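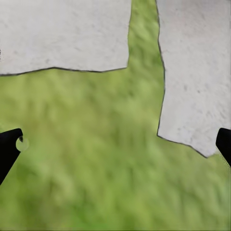
One reader wrote in after the spring newsletter to say that her first sheet of homemade paper came out thick as a pancake, tore when she lifted it, and was the best thing she'd made all year. She wanted to know if we were ever going to run the old-rags session again. We are!

Rags, Junk Mail and a Blender: Papermaking Returns to Zorwood
By the newsletter editor
July 2023
Print this page | E-mail this page

The summer papermaking sessions are back in the long room at Zorwood, and I could not be happier about it. I signed up in March thinking I'd go once, have a nice afternoon and come home with a bookmark. I have been making paper in my kitchen ever since, and my family has stopped asking what's soaking in the dishpan.

The first session is all recycled paper. Bring junk mail, old school worksheets, paper bags, envelopes (pull out the plastic windows, please) and anything else that isn't shiny. Glossy catalogs are a pain. They break down into a gray sludge that never quite feels right, and they leave a film on the screens that takes forever to scrub off. Tear everything into pieces the size of a postage stamp and soak it overnight if you can. A couple of hours in hot water will do in a pinch, but you'll hear the difference in the blender.

The second session is the one people have been asking for: cotton rags. Worn-out bed sheets and T-shirts make a wonderfully strong paper, with a soft edge that looks great on cards. Kitchen blenders don't handle cotton well, so we'll be using the Stulia beater, a noisy old tub of a machine that takes most of a morning to turn a pillowcase into pulp. Come early if you want to watch it run. I love the sound of it, though I may be alone there.

Both sessions cost $5, and that covers felts, screens and all the pulp you can pull. You'll share a vat with 2 other people at most, which leaves plenty of elbow room. Wear shoes you don't mind getting splashed.

A few things I've picked up since spring. Stir the vat before every single sheet, even when it looks fine. Dip the screen in at a slant, level it out underwater and lift straight up, then give it one gentle shake and stop (the extra shakes are what make the holes). If you hate the sheet, flip it over, slap it back onto the water and it's pulp again. You can do that all day long and waste nothing but time.

Drying is where everyone has an opinion. Sheets left loose will curl, and some of us like that. If you want yours flat, brush them onto a window or a smooth board and leave them alone until the edges start to lift. We tried both ways on the porch at Perron last summer, when the group finished 139 sheets for the Grenport library's poetry night, and the window sheets were easier to write on. The curly ones were prettier. The library hung them over the front desk and they stayed up well into fall.

We still need old wool blankets to cut up for felts, the scratchier the better. Leave them in the bin just inside the side door at Zorwood. Sign-up sheets are on the board next to it, and there are still spots in both sessions as I write this.

Contact us | Copyright 2023 Zorwood Newsletter | Back to top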